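# Teaching a two-armed robot a kitchen job: workshop tips

Notes for anyone using the simulator bench or the real one at Vumberg. They cover remote control with the gloves first, then guiding the arms by hand. Most of it applies to both.

## Before you start

- Decide where the job begins and where it ends, and write both down. "Vegetable on plate, hand open and clear" is a good ending. "Tidy up" is no use to anyone.
- Set your chair height before you put the gloves on. Your elbows should rest at your sides with your forearms level.
- Run through the job once with your own bare hands on a real table. You will find out which hand wants to go first.
- Zero the gloves with your fingers flat, then make a fist and check that the robot's fingers follow on both sides. If one finger lags, zero again. Don't try to work round it.
- Take rings and watches off.

## Picking things up

Approach slowly and close quickly. Beginners tend to do the opposite, rushing in and then pinching at the object by degrees, and the robot will learn the dithering along with the grasp.

Long vegetables are best taken round the middle. With a sweet potato, bring the hand in from the side and wrap the fingers over it, leaving the far side free so you can see where it is going. An aubergine is harder because the fat end wants to roll. Take it a little towards the fat end and keep the stalk out of your fingers.

Keep the other arm still but ready. Hold it over the place where it will be needed next, with the fingers open. If you let it drop to your lap it drops on the screen as well, usually into whatever you have just put down.
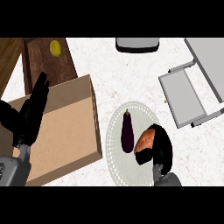 *Sweet potato in the right hand at the edge of the plate, next to the aubergine. Left hand over the cardboard box. Simulator view.*

## Putting things down

When there is already something on the plate, come in beside it and lower straight down. Sliding the new item across will push the first one off the rim, and in the simulator it may go a good deal further than it would at home.

Open the fingers fully before you lift away. A half-open hand catches on rough skins. Count one, then lift.

If you drop something, finish the movement calmly, stop the recording and mark it as a miss. Do not snatch it back. We keep misses in a separate folder, and Ladi Onuoha goes through them when the numbers look odd.

## How many goes

For a simple pick and place we ask for 41 good runs per person. After that your hands get lazy and the runs all look alike. Move the objects a little between runs, and turn the box or the plate by a small amount every so often.

Take a break when your shoulders start to creep up. The set we recorded in January had over 400 runs in it and we threw out a good many from the ends of long sessions.

## Guiding the arms by hand

This is for the real bench only.

1. Put the arm in its slack mode and wait for the tone.
2. Hold it at the wrist and just below the elbow. Never hold it by the fingers.
3. Move it at the speed you want it to move later.
4. Stop for a moment at each point that matters, such as above the object and above the plate.
5. Let go only when the arm is locked again.

Two people make this much easier, one for each arm. Agree who calls the start.

## Small things that help

- Shallow boxes are easier to reach into than deep ones. Cut the sides down if you have to.
- Open any drawer you need in a separate run. Joining it to the pick makes both harder to use.
- If the simulated camera shows black bands at top and bottom, leave them. Changing the view halfway through a set spoils the set.
- Name the file when you save it, with the object first and your initials last.
- The Wiven gloves need charging overnight. The older Stundell pair will go flat without warning, so plug them in at lunch.

Spare glove batteries are in the top drawer by the door. Put the flat ones in the tub underneath.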